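Do you really need a whole new set of storage bins?

Tue 17 May

Spring is the season when every store wants to sell you a tidier life. My inbox had three of these pitches before breakfast, and all of them promised that a matching set of containers would change how my house works. I have my doubts.

Take the Vendmont starter bundle, which comes with 26 pieces and a label sheet. The ad says it will save a family 100 hours a year. Saved from what? There is no study behind that number, no footnote, only a smiling pantry. Divide it out and you get close to two hours a week of looking for the tape. If you lose the tape that often, a bin with a lid is one more place to lose it.

Ostico goes a step further and sells a plan along with the plastic. You pay $130 up front, answer a quiz about your "clutter type," and get a list of more things to buy from Ostico. I took the quiz twice with opposite answers. Both times I was told to start with the large drawer set.

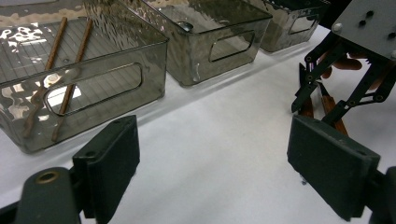

The other claim I keep seeing is that see-through bins make people put things back. Maybe they do for a week. I bought some in February for the hall closet and by the end of the month the gloves were on the radiator again, where they have lived for years. It's where we take them off.

Brodico at least prints the inside measurements of its boxes, so you can check them against your shelf before you spend anything. Most sellers give you the outside size, lid and handles included, and a box that sounds big enough for shoes may not hold a pair of boots. Read the small print on returns too. Opened sets often can't go back.

A reader wrote in to praise the Nyamweya home course, which claims 2,000 happy graduates. Good for them. I would like to hear from the same people a year later.

My advice is cheap. Get rid of what you don't use first, then wait two weeks. Put the rest in shoeboxes and see which ones you open. If you still want the matching set after that, measure the shelf and buy one piece.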